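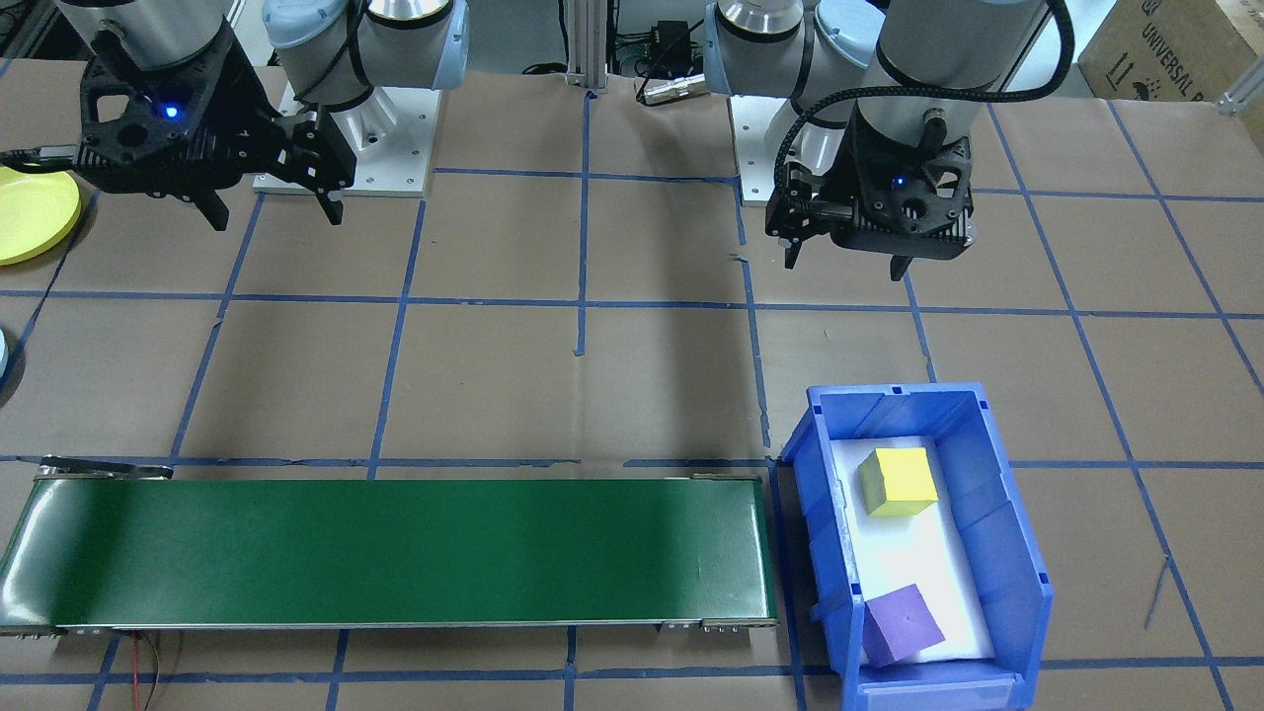 Two-arm cell with taped grid, conveyor and bin.

nallow-planner

Motion planning and arm arbitration for the Tetix two-arm sorting cell.

Status: in use, API not frozen
Last tagged: 2018-06-27

Each arm reserves grid cells before it moves. A reservation expires after 800 ms unless renewed. The planner runs at 10 Hz; gripper commands bypass it.

Known issues
Reservations are not released after an emergency stop. Run nallow reset before restarting.
Belt speed is read once, at start-up.

Tests
188 unit tests, 38 of which need the simulator.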